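Open Day Kit > Bin Picking Demo > Set-up guide > Section 5

Overview Unpacking Bin demo Talking to visitors Pack-down Faults

Reading time: 5 min

5. Running the bin picking demo

For whoever is on the stand. Read 5.1 and 5.2 before doors, the rest can wait till there's a lull. 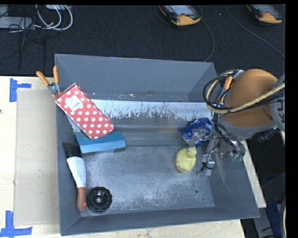

5.1 Before the doors open

1. Bin on the table, square to the robot. Card sheet goes hard up against the side of the bin and gets taped at the corners. Blue tape, not the silver stuff, silver takes the finish off the table. Trarnano want their table back in one piece.

2. Check the bin floor. Scuffs and scratches are fine, leave them. Bits of tape or crumbs, wipe out.

3. Put the objects in. A mixed load works best: flat boxes, one or two long things with handles, something shiny, something small and round. The yellow duck always goes in. Kids look for it.

4. Don't tidy. Boxes can overlap, handles can stick up over the rim. A neat bin makes a dull demo and visitors assume it's been rigged.

5. Run a hand along the hose and the cables from the arm cover down to the gripper. Robot OFF when you do this. Any kink, straighten it. Any nick in the hose, stop and ring Stodico.

6. Control units stay on the floor behind the table, on the carpet, where the operator can reach them and the public can't. Keep the leads out of the walkway.

CAUTION: Rope goes up before power goes on. Minimum 1000 mm from the table edge to the rope, all sides. If the hall won't give you that, no demo. Don't let the organisers talk you round, they tried it at Visville.

5.2 Start-up

1. Power on at the cabinet. Wait for the beep.

2. Load program 515. Not 514, thats the old pallet one and it swings wide.

3. Speed to 17 per cent for the first run. Watch one full pick with your hand by the stop.

4. If the first pick is clean, leave it at 17. Faster looks better on video but people step back and then they leave.

5. Camera check. If the picture on the screen looks washed out, turn off the spotlight over the table and try again. Hall lighting is usually plenty.

Note: first pick after a cold start is slow. Let it think. Do not press Start twice.

5.3 During the demo

Each session is one full bin. Robot picks, places, stops. Then you refill and go again.

1. Say hello, say what the robot is going to try to do. Short. Save the long version for questions.

2. Press Start. Step back behind the line with everybody else.

3. Let it miss. It will. Soft things and shiny wrapping are the hard ones, glare throws the camera off. Leave it for 5 tries on the same object, then pause and move that object by hand.

4. To reach into the bin: pause, THEN stop, then wait for the arm to settle, then reach. Every time. Also when there's a queue.

5. Visitors can choose the next object to go in but the operator puts it in. No phones, no keys, no glasses. Somebody always offers a phone.

CAUTION: Brushes and anything with a long handle go in lying down against a side wall. Stood up in the middle of the bin they catch the gripper cable on the way past.

CAUTION: Pliers, shears and other tools in the bin are for the operator to handle. Keep them on the far side from the rope.

5.4 What people ask

How does it know what to pick? It doesn't know names of things, it looks for a spot it can get hold of. Good enough for most people. Anyone who wants more gets the Říha handout, there's a pile under the table.

Is it going to take jobs? Be straight. Say what it's used for at our place and what it can't do yet.

Can I drive it? No. Sorry. Colouring sheets are on the side table.

5.5 If it stops

Red light steady: someone has pressed a stop. Find which one, twist to release, reset, back to 5.2 step 3.

Red light flashing: gripper fault. Check nothing is wedged against the finger and the thin wire hasn't come loose. Reset once. Still flashing, demo's over, put the sign out.

No light: check the plug. Cleaners at the hall unplug things at lunch.

Arm stopped deep in the bin: don't push it by hand. Jog it straight up, slow, untill it clears the rim, then home.

5.6 Between sessions

Refill from the tub. Press the tape down again if the card has lifted. Drink some water.

Last run is at 3:30 pm, so there's time to cool down and pack before the hall closes. Pack-down is section 6.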